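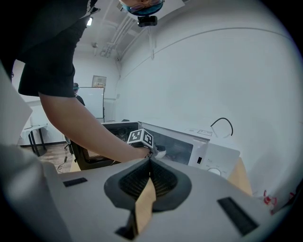
Can a machine heat up your lunch yet?

2020-03-01

The engineer who looks after kitchen tasks at Trolier has been asked the same thing at every family dinner for years. When can I buy one that does the cooking?

"I tell them to keep their oven gloves," she says. "We're working on the door."

She means the door of a microwave. Trolier, a small firm in Ulluscombe, wants to teach robot arms to do the dull jobs found in homes and in the back rooms of shops. Putting a dish in a microwave and taking it out again is on the list. So are folding tea towels and filling shelves, although she calls the shelves "a different sort of headache".

The firm's way of teaching is to have people do the job first. They hold a gripper in the hand, of the kind a robot arm would carry, and work through the chore with it while cameras record what happens. The recordings are then used to train the software that drives the arm.

"You could write rules for it," she says. "People did, for a long time. Pull here, swing through so many degrees, stop. Then you buy another microwave and the door opens with a button, and your rules are no good."

Her list for the microwave has 31 separate moves on it, counting each turn of a dial as one. The arm can do most of them when they are tried singly. Doing them in a row is harder. In December the team ran the whole job from start to finish and the arm managed it on two tries before they stopped for the day. She would not say how many tries there were in all.

What goes wrong?

"Small things. It lets go of the plate a finger's width too early. Or it shuts the door and doesn't push hard enough for the catch, and then it turns the dial and waits. A person would hear that nothing had started."
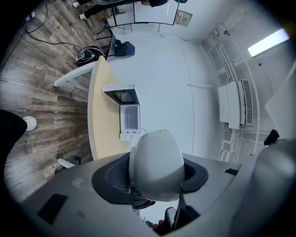 The desk at Trolier, with the small white appliance open and the gripper in the foreground.

She is more hopeful about shop work. Kallio, a chain of cafés, has asked the firm to look at two jobs behind the counter, warming pastries and clearing trays. The ovens are the same model in every branch and the trays are all one size.

"That helps a great deal. In a house you get whatever people happen to own. Somebody's bowl is too wide, somebody keeps the bread on top."

Ginis, the other company she deals with, makes the fingers for the arms. She has sent back two sets so far. The first was too slippery for china and the second marked it.

Would she trust an arm in her own kitchen?

"With a cold plate, yes. With soup, no. Ask me about soup in a few years."

She expects the café work to come first, with someone standing by to step in. Homes will have to wait for cheaper arms as well as better training, and she would not put a year on either.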